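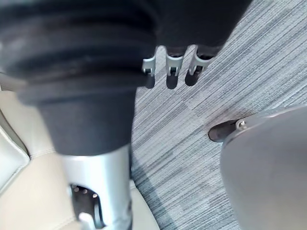 3.2 休息区的软包与地面

休息区先讲，工位区放到3.3。原因很简单，材料齐一些。

调查范围：二层的两处休息区，下文记作甲区、乙区。甲区靠茶水间，乙区靠楼梯口。两处都铺方块地毯，都有软包坐具，但使用习惯差得很远。甲区的人坐得久，喝东西，脱鞋的也有；乙区基本是等人，坐几分钟就走。访谈对象12人，都是在这层办公半年以上的，名单由Hacer Uçar提供，编号见附录B。记录时段从四月开始，每天早上保洁之前看一遍，下午四点再看一遍。

地面。条纹方块地毯，灰色系，细平行线，深浅灰、带一点蓝的浅灰、近白交替（图2）。从斜向看过去，拼缝很弱，只是条纹图案上有些细微变化，不留意就过去了。这一点在访谈里反复出现：多数人不知道脚下是一块一块拼的，以为是整卷。只有Ayman Zein一开始就说是拼块，他以前做过铺装，不算数。

条纹对脏污的遮盖，分开说。颗粒类（面包屑、纸屑、干泥）落在近白线上看不太出来，落在深灰线上明显；液体类相反，浅色线先显。咖啡渍平均要到下午那一轮才有人报，早上那一轮报得很少。我们起初以为是早上人少，后来对照了门禁记录，人并不少，只是光线从侧面进来，条纹自身的明暗把渍盖过去了。这个解释目前只能算推测，没有做控制光照的对比，留给后续。

还有阴影。家具在浅灰地面上投下的影子很软，边缘散，好几次被记录员当成水渍记进表里。第一版表格里这类误记要全部剔掉，第二版加了一栏"换角度复看"，之后好了很多。建议做同类调查的人直接用第二版（附录C）。

软包。图2中的坐垫为米色皮面，表面光滑，有浅的软褶和折痕，一道斜向缝线，边上一段鼓起，近似拉点绗缝的做法。折痕这一项我们原来打算按深度分级，放弃了。理由：皮面的软褶随坐姿变，起身后多久看、看的人站在哪一侧，结果都不一样。Kristine Manalastas和Doğukan Türkmen各自给同一组坐垫打分，缝线一项几乎完全一致，折痕一项对不上。所以正文里只报缝线和污渍，折痕仅作文字描述，不进统计。

缝线积灰是两个区共同的问题。保洁用的是平布，过缝线时布是滑过去的，灰留在线脚里。鼓起的部分更麻烦，凹处要用软刷，而软刷不在休息区的标准工具包里，得去储物间另拿。Ozan Aksoy跟了甲区的早班，他的笔记原文照录：

"坐垫正面擦得很认真，侧面一带而过，靠地的那圈没碰。问了，说弯腰太多，后面还有一整层。"

靠地的那圈，也就是坐垫下缘和地毯之间，恰好是两种材料的职责交界。吸尘的认为归擦拭，擦拭的认为归吸尘。甲区、乙区都是这样，换班组也是这样。我们在这一圈用白布取样，布上的灰明显多于坐垫正面，地毯开阔处居中。取样方法粗糙，只看颜色深浅，不宜过度解读。

清洁剂。地毯用Kidov中性清洁液，皮面用Stirna皮革乳，两者分瓶，但瓶形相近，标签贴得都偏下，手握住就看不见了。记录期内发生2次拿错，均为Kidov上了皮面，及时用湿布带走，没有观察到变色。反方向的没有发生过，或者发生了没人报。楼层管理方后来在瓶盖上缠了彩色胶带，效果待看。

处理时间。乙区一轮完整清洁，从挪开小件到归位，现场计时40分钟，其中地毯占大头。甲区没有完整计时，中途总有人坐着，要绕开，回头再补，时间切得很碎，加起来没有意义。这里也说明一个问题：软包坐具周围的地面，是整个休息区里打断最多的位置。人坐着，脚就在那儿，吸尘器过不去。

关于更换。方块地毯的好处一般说是坏哪块换哪块，实际执行没那么顺。条纹有方向，新块和旧块的线对不齐时很扎眼，反而比原来的渍更招眼。乙区换过一块，来自库存同批次的Grornlow条纹款，颜色比周围略亮，访谈里有三人主动提到"那儿是不是补过"。Hacer Uçar的做法是从柜子底下挪一块旧的出来，新的填到柜子底下去，这样颜色接的上。费工，但看不出来。我们认为值得写进维护手册，不过手册目前的版本里只有一句"局部更换"，没有下文。

皮面没有类似的办法。坐垫脏了只能擦，擦不掉只能整套换面。米色在两处访谈里评价都偏好，"显得亮""不像办公室"，同时也是投诉最多的颜色，主要是牛仔裤蹭出来的蓝，集中在前缘。有受访者建议加罩子，另一些人强烈反对。未作统计。

小结不单列，和3.3合并讨论。需要带到后面的有：交界圈的归属，缝线处工具，补块时条纹方向。阴影误记的问题在工位区也有，桌下更严重，表格沿用第二版，不再重覆说明。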